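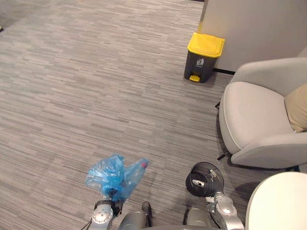
Tiziana Guerra wrote:

> Booked on the Rela for the Pendon loop in November. The line's
> sheet says the ship docks at Plendlow, but the port list has it
> as an anchorage. Which is it? I need to know whether I can get
> a wheelchair ashore. Also, is 8 hours enough to reach the upper
> town and return by the local bus?

Both are correct, depending on the berth assignment. The pier at Plendlow takes one ship of the Rela's length on its north side. If a ferry has the slot, the Rela anchors in the bay and runs tenders to the fish quay. The assignment is posted the evening before arrival, on the board by the purser's desk.

At the pier the gangway goes down from deck 3, and the slope depends on the tide. At low water it is close to level. The tenders have a step at the door and no ramp. Crew will lift a folding chair across but will not lift a powered one. Ask for the access form when you check in and write the weight of the chair on it. Mine was 19 kg and they wanted the figure.

On the bus: it leaves from the lot behind the customs shed, not from the quay. The ride up is 70 minutes with the stop at Pîrvu. The timetable on the shelter is for summer. In November there are fewer runs, and the last one down may be too early to be of use. Eight hours covers it from the pier. With tenders, subtract the wait at both ends and plan on a taxi for the return.

The ship carries 1,703 passengers when full, so tender tickets go quickly. They are handed out in the aft lounge after breakfast. People on the line's own tours board first.
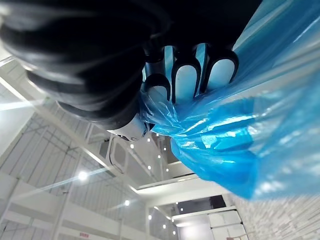 Plendlow, 25 Aug 2021

Correction to my port notes in the list archive: the elevator from the fish quay to the street is running again. It takes one chair and one other person. The call button is on the left side, low down. The public restroom next to it is still locked, and the nearest open one is in the bus lot.

The rest of the notes for Pendon and Pîrvu stand as written.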